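Last updated: 30 November 2019
Filed under: Talks / Kit and budgets

Right, slide 4. Say hello, thank Ita, then straight on to money (it's what they came for!).

I asked for a pair of handheld grippers and budgeted 2,699 for the lot. I forgot pads. Pads wear, and I mean they really wear!

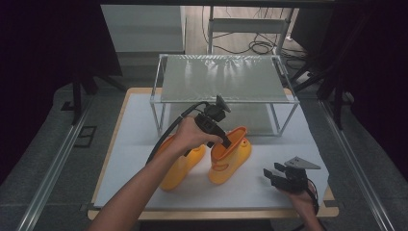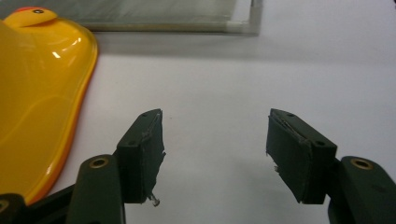 Grippers at the boots; second picture, finger pads close up.

Point at the frayed edges, then ask who has a line for spares. Mattes wants six sets from Stüber in January, I'd say four and see how we go. Mention cables too – over 90 for the last one, ouch. Then on to the Skokance quote.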